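Visitors wanted for our December open day in Erkurbridge

We are Olmedo, a small group that teaches robot arms to work around ordinary furniture, and we would love to have you over for an afternoon. No background is needed – if you have ever tidied a room, you know enough to be useful. Gladys Apaza and Yakubu Odukoya will run the demonstration in simulation on the big screen, and they are very happy to be interrupted.

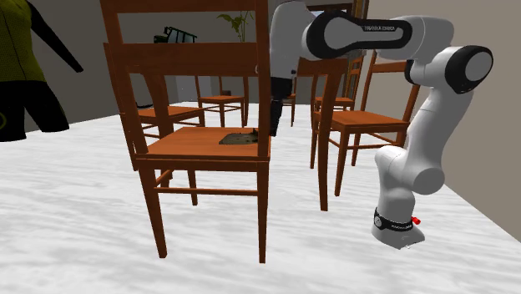
What we ask of you

Come for two hours, watch a few runs, and then tell us where you would have sent the gripper yourself and what you found confusing or slow. We have 1543 saved runs to choose from, so feel free to ask for another one! Coffee and cake come first, at the long table in room 752, and children are welcome with a grown-up. 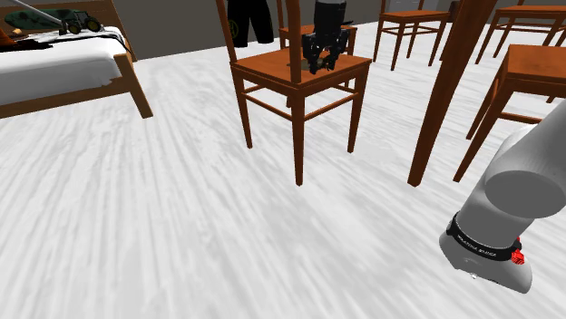
The gripper over a chair seat, with the bed off to the left.

To sign up, write to Wenche Brekke at the Olmedo front desk and let her know how many of you are coming and whether you need step-free access.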